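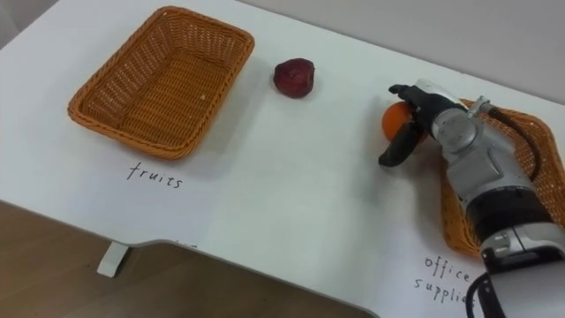 PROGRESS REPORTS / WORKPLACE AUTOMATION

Somancombe sorting trial: second progress report to the Platdale fund

We are past the halfway point of the grant and very glad to be writing this one. The first report was mostly about deliveries and insurance. Since then the robot has been sorting, the staff at Somancombe have been working alongside the results, and we have learned more in one season than in the whole year of planning that came before it.

For readers new to the project: Somancombe is the returns and supply hub that serves the shared offices and kitchens at Asitz and Kütt. Everything that comes back from those two sites, or goes out to them, passes through mixed totes. A tote might hold tangerines, staplers, tape, apples and a box of pens, and until last year all of it was sorted by hand at the end of a shift. People disliked that job more than any other in the building. The fund is paying for us to find out how much of it a robot can take over, and what the staff would like to do with the time.

Where the work stands

The practice setup is simple on purpose. There are two baskets on a white desk, with the category written by hand on the desktop below each one: "fruits" for one, "office supplies" for the other. We started with printed cards and gave up on them fairly quickly, as they slid around and the sorting team kept finding them under things. A marker pen has served us much better, and the team can change a category between runs without asking anyone on the technical side.

Picking loose fruit was the part we worried about most in the proposal. It rolls, it bruises, and every piece is a different size. The engineers have now tried two kinds of hand, a plain two-finger gripper and a hand with several fingers, and both stay in the program. The two-finger gripper is easier to set up and much easier to clean. The other one gives us more ways to approach an object sitting close to a basket wall, and we think that will matter a lot once the totes get fuller.

In the current round we have run 44 practice sessions. Each uses a small number of objects, and each ends with a short talk with whoever from the sorting team is present. Those talks are where most of our good ideas have come from! One sorter asked why the fruit always started in the same spot. It was a fair question, and the starting positions have been varied ever since.

What has changed for the staff

When we wrote the proposal we expected the staff to ask about speed. What they wanted to know was who would decide the categories. At present the sorters decide them, and we would like that to be written into the plan for the final phase. They know that a lemon goes to the kitchen at Kütt and that a lemon-scented hand wipe doesn't, and they know which mistakes cause trouble down the line and which can wait until morning.

Three people from the sorting team now spend part of their week on the trial. They set out objects, choose categories, and keep the log of picks that need another try. We asked for 30 paid training hours for each of them and all of those hours have been used. Two have asked for more, and we have put this in the request below.

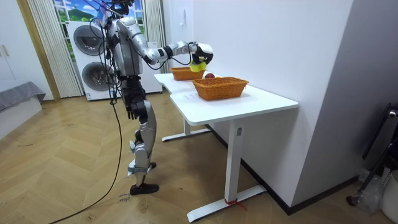 The sorters' biggest contribution this quarter has been to the layout of the workstation. They have lifted totes for years and they think about reach before anything else, so they were the right people to ask where things should go. Their suggestion was to spread the work along the length of the desk and see how the robot copes with distance. With one basket near the back end and the other on the wider section, the robot has to stretch its arm well forward to work over the far one, and the engineers have had plenty to do on balance and stance as a result. The team's next request is for more slack and a tidier path in the long black cable that runs across the parquet. They are the ones who walk there, and we agree with them.

We also held an open afternoon for the Asitz and Kütt staff. Attendance was good, and the comment sheets were franker than we had dared hope. Several people asked whether sorting hours would be cut. The answer we gave is the one in our agreement with Platdale: no contract hours are reduced during the trial, and freed time goes first to the repair bench, which has had a backlog for as long as anyone can remember. We would like to repeat the afternoon in October, with a longer slot for questions.

Spending

We have used 80 percent of the equipment line and expect no further large purchases. The training line is fully spent. Travel is under budget - most of the meetings with Kütt have moved to the phone.

Still to do

More object types on the office supplies side, starting with tape rolls and markers.
Fuller totes, with items touching each other.
A written procedure for stopping and restarting a session, drafted by the sorters and checked by the engineers.
Rerouting the floor cable.

Request to the fund

We ask for permission to move the unspent travel money to training, so that the two sorters who want to continue can do so through the final phase. The revised budget sheet is attached, and we would be grateful for an answer before the October session plan is fixed.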